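Trallex gripper cell, Flotstead workshop
Pre-purchase inspection, July

1. Emergency stop within reach of operator: OK

2. Finger fixings tight: OK. Spare pair not in the Trarkis quote – ask for a price.

3. Cables clear of arm travel: Action. Needs clips, allow 30 pounds.

4. Table fixed to floor: Action. Moves when leaned on. Amundsen to quote for 6 brackets.

5. Fingertips clear of table top at lowest point: OK at slow speed. Full speed not tested.

6. Guarding: Not fitted. Must be in the order before we sign.

7. Warranty: 12 months on the arm, fingers excluded. Budget for one replacement set a year.

Result: hold the order until items 3, 4 and 6 are closed. Recheck at 19 days. 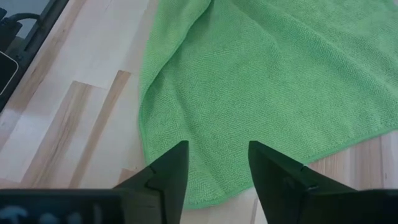 Item 5: open fingers at the hem of the green cloth.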